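If your arm starts dropping things halfway to the basket, check the cable before you blame the gripper. Mine let go of an onion 12 times one Tuesday and I'd already ordered new fingers from Pruvel (still in the drawer!). The plug had worked itself a hair out of its socket, that's all.
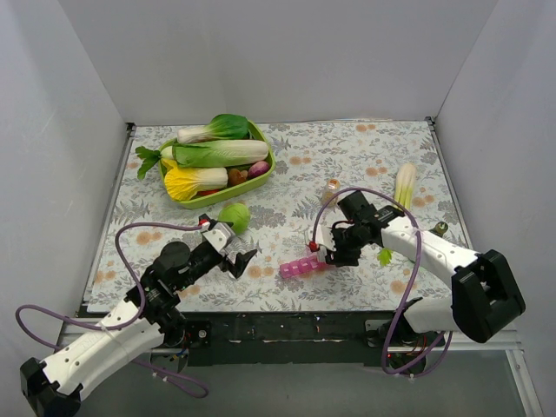
So now I switch the power off, push every connector home with my thumb, then swing the arm by hand through its whole reach and watch for the cable pulling tight. Leave more slack at the wrist than you think you need. And keep your fingers away from the jaws when you power up again, mine snap shut on restart.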